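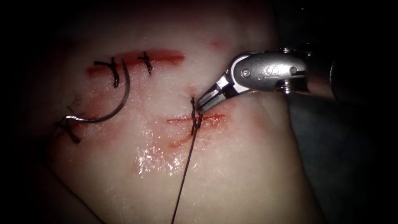 Yeshi Yilma wrote to the gallery editors that she had expected the automated suturing programme to take work away from the bench staff, and that in her own case it had mostly moved the work to a different hour of the day. She asked that the page say so near the top, and the editors have agreed.

# The suturing bench at Irnside

*Workplace gallery, Trollside Surgical Training Centre. Page updated December 26, 2024.*

**At the stitch.** The instrument's jaws meet the thread just above the lower incision. Two knotted sutures already stand in the incision above it, with the curved needle resting on the tissue nearby.

## Introduction

The gallery records daily work at the Centre's sites and is open to staff, trainees and visiting colleagues. The present page concerns the suturing bench at Irnside, where part of the routine stitching used in teaching and assessment passed to the Brokon system in April. The bench was previously staffed entirely by hand. It prepared closed and part-closed wounds for the courses, tested thread and needles on behalf of the stores department, and kept the record from which assessors take their reference stitches.

Between April and the closing of the annual record, the bench logged 2,946 completed stitches under the new arrangement. Of these, 215 were set aside for review by a member of staff, and 67 were then removed and placed again by hand. The figures include the first weeks of operation, when the review threshold was kept deliberately low.

## Changes to the working day

Before April, a bench technician could expect to spend most of the morning stitching, seated, with a magnifier. The same technician now prepares the tissue, checks the needle and thread, and watches the run from the adjoining desk. Reviews are held after lunch. The stitch record, formerly written up at the end of the week, is completed on the same day.

Staff have reported less strain in the neck and hands. Several have also reported that watching is more tiring than they had supposed, and that attention falls away during a long run. Following a request from Abbas Hassanpour, the period of continuous supervision was shortened and a second person was added to the afternoon rota. The change remains in force.

The question of who may stop a run was settled early. Any person at the bench may do so, at any point, and is not asked to give grounds in writing. The earlier draft of the procedure required a supervisor's agreement and was withdrawn after discussion with the staff side.

## Skills and grading

Ten technicians were employed at the bench in April and 10 are employed there now. Two posts have been regraded to reflect review duties. The Centre recognises that the regrading has not satisfied everyone. Peadar Madigan, in his submission to the staff meeting, observed that a person who judges stitches all day and seldom places one will in time become a poorer judge, and he asked for protected hours of hand practice. These have been granted on a trial basis, one morning in each fortnight, and are recorded as ordinary working time.

Zhenhua Lu has asked that trainees continue to see closures made by hand before they see any made with the system. The course outline has been amended accordingly.

## Matters still open

The manner in which a removed stitch is entered in the record has yet to be agreed. At present it appears under the name of the technician who removed it, which some staff consider misleading. Eduardo Dimaculangan is collecting views and would welcome further comments in writing.

The Ignacio site has asked to receive a similar bench. No decision has been taken, and staff there will be consulted before any equipment is ordered. Colleagues from Ignacio who wish to observe a working day at Irnside may arrange this through their line manager. Visits are limited to two persons at a time, and visitors are asked to remain behind the desk while a run is in progress.

Corrections to the caption or text should be sent to the gallery editors at Trollside.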